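Firnow doubles its screens, keeps its one good armrest

Cluleck's only cinema reopens in February with a second screen, a new projector and the same carpet. The Firnow, which has been closed since the middle of winter, will have 205 seats across the two rooms, up from a single auditorium that sold well when it rained and echoed badly when it didn't.

First up on the big screen is Runalik, the animated feature about a musk ox who inherits a ferry. It has been playing in the cities for a while, and most parents in Cluleck have already heard the song. The cinema has booked it for three weeks of matinees regardless, on the sound theory that children do not regard having seen a film as a reason not to see it.

For grown-ups there is Holanda, a drama that runs just over two and a half hours and takes place mostly in a kitchen. A couple returns from abroad to sell a house. They do not sell the house. Reviews have been respectful, several of them using the word "patient", and the cinema's own program notes recommend having dinner first. It gets the smaller room, where the seats are newer and recline far enough to be a risk during the second act.

The double bill is a fair picture of how the Firnow plans to earn its keep. Runalik pays for the heating and Holanda gives the place something to put on the poster in the good typeface. Under the old arrangement a single hit could occupy the building for a month, and anyone in town who didn't care for superheroes simply took up curling.

Tickets are $9 for matinees and $14 in the evening. The loyalty card survives, with a free admission after ten visits, and cards stamped before the closure will be honoured if the stamps can still be read. Of the 1,372 people who answered the cinema's survey last spring, 900 asked for real butter on the popcorn. They will get it, for an extra dollar. A further 100 wanted the ads shortened. The survey is now closed.

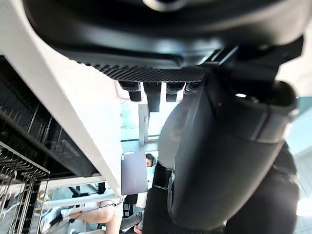

What's on in the first month

Runalik plays daily at 1 p.m. and 3:30 p.m. in the large room. The early session has the volume turned down and the lights left partly up, which suits small children and also anybody trying to find a dropped mitten.

Holanda plays at 7 p.m. in the small room, in the original language with subtitles. Latecomers will be seated during the long shot of the kettle.

Evenings in the large room go to a run of older westerns while the distributor makes up its mind about the spring releases. The cinema hasn't published the titles yet, only a promise that they are "mostly in colour".

The box office opens half an hour before the first show and closes 15 minutes into the last one. Seats can be reserved by phone or at the counter. Online booking is expected later in the season, as it was last year and the year before that. Parking behind the building is free after 6 p.m., and the side door sticks, so give it a shove.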